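Skanine is looking for labs to take part in the pilot of Stesamik

Stesamik is a simulation package for benchtop arms that handle labware. It consists of a room model, an arm model with gripper, a set of fixtures and parts, and a scoring script that runs after each attempt. We plan to sell it to small assay labs and teaching groups from next year. Before that we want it used by people who did not build it.

We have places for 3 outside groups. A group can be one person.

What participants will do

You install the package on your own workstation and work through a fixed list of placement tasks. Each task has a start pose, a part, a target and a time limit. You may write your own controller, use the one supplied (called Duan in the menus), or drive the arm by hand from a keyboard or gamepad. All three routes are scored the same way.
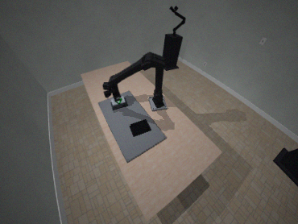 The task list is split into two sets. Set A covers single parts on a flat mat and is meant to be finished in the first week. Set B uses plates, trays and the angled holder, and most of your hours will go there. Approach angle matters much more in Set B, and the supplied controller has known weaknesses with it. We want those weaknesses logged with the run number and the random seed, even if the run scored well.

The full list holds 383 task variants. You are not expected to complete them all. Our internal baseline is 1356 logged attempts, and your logs will be compared against it for repeatability across machines and driver versions.
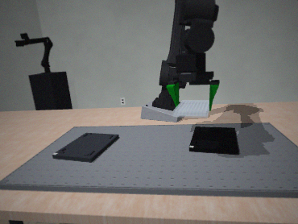

Contact settings need particular attention. Grip force, friction and part mass are exposed in one settings file per fixture, and the defaults were chosen for stable stepping – they were not fitted to measured hardware. If you own a real arm and can compare, please say so when you apply. It is not required.

What you need

A desktop or laptop with a dedicated graphics card and 16 GB of memory
Linux (preferred) or Windows
Basic Python, enough to edit a script and read a traceback
Some experience with plate handling, pipetting decks or pick-and-place work, real or simulated
42 hours of working time over six weeks, split however you like

Not suitable for anyone who needs a validated result for a regulated process. The pilot build carries no such claim.

What you get

A flat fee per group, paid in two parts: half after Set A, the rest when the final logs are in
A two-year license for the release version, all fixtures included
Access to the issue tracker and a weekly call on Friday with the developers
Your logs back in a readable format, with scores

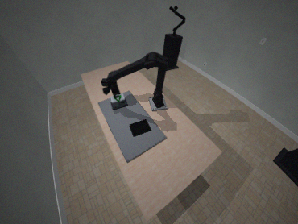 Stesamik pilot build, Set A: gripper over the triangle-marked block.

Data and publication

Run logs are stored by Skanine and used to tune the scoring script. Controller code stays yours and is not uploaded unless you attach it to an issue. You may publish your own results after the release version is out. Screenshots may be shared at any time.

The fixture models come from Rarkell under a separate license, so mesh files cannot be passed on to third parties. Participants sign one short agreement that covers both companies.

How to apply

Send one page to Hazel Ambrose, pilot coordinator, through the contact form on this site. State your hardware, the labware you normally handle, which control route you intend to use, and the hours you can give per week. Do not send a résumé. Technical questions about the build go to Amos Kowalczyk by the same form – put "pilot" in the subject line.

Applications close at the end of November. Groups that are selected receive the installer and a license key with the signed agreement.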